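Equipment Review: Sundow Two-Finger Gripper and Wrist Camera Package
Prepared for the equipment planning group, Wadlow Document Services

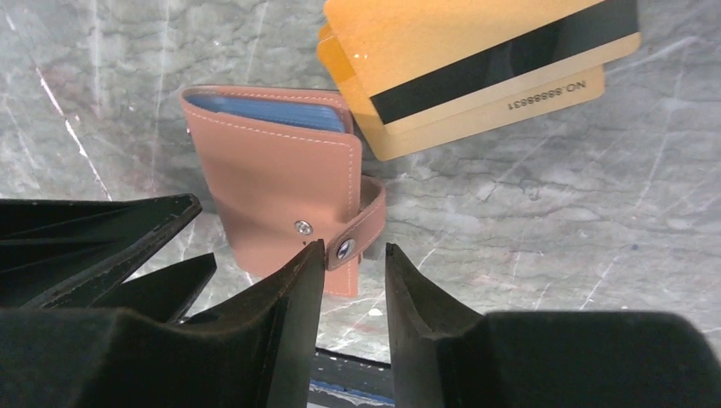 The Sundow package was purchased in February as part of the small-item handling budget. It consists of a parallel gripper, two sets of tapered fingers, a wrist camera with its bracket, and a one-year support agreement. The purpose of this review is to advise other departments on whether the package should be included in their requests for the coming year.

Our work consists of handling personal items that have been turned in at service counters: card holders, loose cards, key cases and similar goods. Leather wallets with snap closures and plastic sleeves are among the most frequent items. Flat cards are the most difficult. A card lying directly on a hard surface offers very little edge for a finger to catch, and two cards stacked together may be taken as one.

Cost

The quoted price did not include the second finger set, the mounting plate or the longer camera cable. These three items added 21 percent to the original order. Departments should request a complete quotation, with cables and mounting parts listed on separate lines, before submitting a figure for approval. Delivery was completed in 10 weeks. A comparable quotation from Vivov was lower at the outset but carried an annual software fee, and over a three-year period the difference between the two was small.

Performance

In acceptance testing the gripper completed 182 picks. Wallets and card holders were handled reliably when standing upright or lying with the spine toward the fingers. Results for single cards were poor on polished stone and acceptable on a thin rubber mat. The mat was bought locally and should be treated as part of the system cost.

The wrist camera gives a close view of the item and the fingertips. Glossy cards and metal snaps produce highlights that require some adjustment of the lighting. Printed numbers can be read at short distance, but text that is upside down relative to the camera must be rotated by separate software. The supplied program does not do this. The fingers also take up much of the lower part of the view, and a second, fixed camera should be considered where the budget allows.

Maintenance

Meinrad Steiner of the technical office recommends a spare finger set for each station and an inspection after every 20 hours of operation. Dust collects on the matte housing and should be removed with a dry cloth. Work surfaces will scratch. Departments using finished stone or lacquered tables should budget for a protective cover.

The manual from Sundow is clear on installation and weak on calibration. Training provided by Biswas, the regional distributor, took one day and was sufficient for operators with previous experience. New operators required a second session, charged separately.

Recommendation

The package is approved for stations handling wallets, cases and other items with some thickness. It is not recommended as the only tool where loose cards make up most of the work; a suction attachment should be priced alongside it. Requests for next year should reach the technical office by Fri 26 November, with the full quotation attached.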